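Minutes of the sales and marketing meeting, Jetimbridge office
April 18, 2023

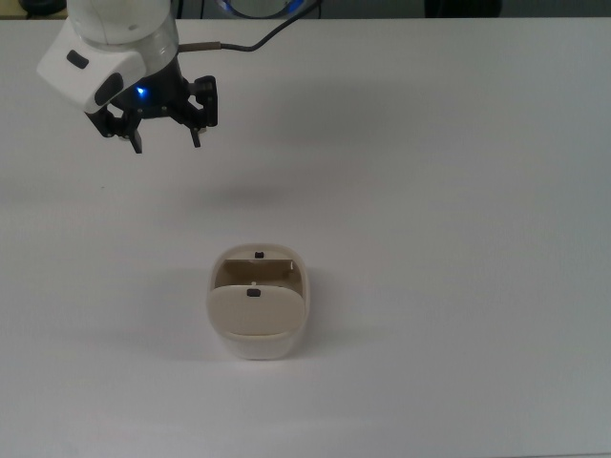 White arm with black two-finger gripper over a white tabletop

1. Previous minutes
Accepted with one correction: the discount for Billton was agreed for new orders only.

2. Contact list
The list now holds 2982 contacts. After the check for duplicates, 343 records were marked for deletion. The sales team asked to keep these until the end of the quarter, as a few have old notes which are not copied anywhere else. Agreed. The marketing team will copy the notes first and delete after.

3. Spring newsletter
Sent to 1047 addresses. The open rate was lower than for the winter issue, but more people replied directly. It was discussed whether the subject line was too long. Two subject lines will be tested in the next issue – the short one and the one with the customer's town in it.

4. Follow-up of enquiries
Enquiries from the web form still arrive in the common mailbox and wait there too long. Proposal: each enquiry gets an owner on the same working day, and the owner writes the next step in the record. The Loltisska office does it already this way and is content. Agreed for a trial until July.
There was a question who is the owner when the enquiry concerns both offices. Not decided.

5. Hendricks
The offer was sent in its second version. Hendricks asks for 4 separate price lines instead of one total. Sales will prepare this – the delivery terms stay as they are.

6. Other matters
The quotation template still shows the old telephone number. Marketing to correct it.
Access to the reports for the Loltisska colleagues was requested again. The request is open with the supplier.

Next meeting: to be announced by e-mail. Points for the agenda please send to the marketing mailbox.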